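Every October the wooden toys come back, and so do the promises about patience, logic and a calmer child. Rumero charges 106 dollars for its peg puzzle. Drerari wants 138 and throws in a cloth bag. I have doubts about both.

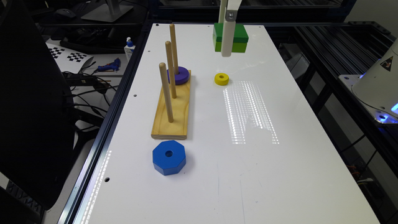
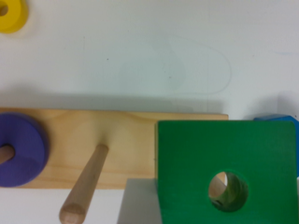
Pale wood, a purple ring on the board, a yellow one off to the side.

Haziq Kwok, a toy buyer who has handled 2,000 of these sets, thinks the wood is what parents pay for — the puzzle comes second. "Kids stack it twice and then it's a doughnut shop," he told me. I believe him. The rules are simple: one piece at a time, never a big one on a small one. You can teach that with saucers, and my mother did.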